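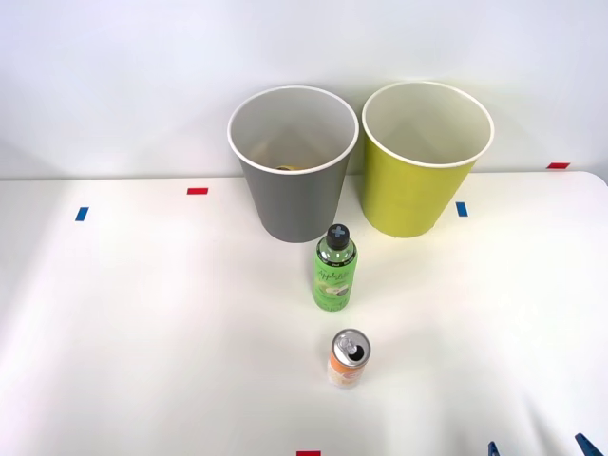
Two open waste bins, a green plastic bottle and a drink can on a white tabletop.

Flu vaccination clinic

A flu vaccination clinic is a session, usually held in the fall, where people get their yearly flu shot without booking a full doctor's visit. I've been putting together health pages for this site for a while now, and this is the one I get the most mail about, so I've tried to keep it plain. Last updated 2 September 2018.

How it works

You turn up, fill in a short form, answer a few questions about allergies and past reactions, and roll up your sleeve. The shot goes into the upper arm (small children may get it in the thigh). Most places then ask you to sit for a bit, and I'd say do it even if you feel fine – fainting is more common than you'd think, and I speak as a fainter!

Protection takes a couple of weeks to build up. The virus changes from one season to the next, so last year's shot won't do for this year.

Who goes

Older adults, pregnant women and people with asthma, diabetes or heart trouble are usually urged to go first. Babies under six months are too young for the shot, so it helps if the people around them have had theirs. If you've ever had a severe reaction to a flu vaccine, talk to a doctor before you get in line.

The Pedcombe clinics

The ones I know best are in Pedcombe, where the first clinic ran out of the Lirona Hall and saw 98 people on a wet evening. These days it's about 600 over the season, spread across 4 sessions, and the line moves a lot faster than it used to. Each session opens with 20 places set aside for people who can't stand for long. There's usually a late one in February as well, which suits people like me who mean to go in October and then don't.

After the shot

A sore arm is normal, and so is feeling a little achy or tired for a day or two. The injected vaccine can't give you flu, though you can still catch a cold the same week and blame the needle (I have).

See also: Pneumonia vaccine; Travel shots; School nurse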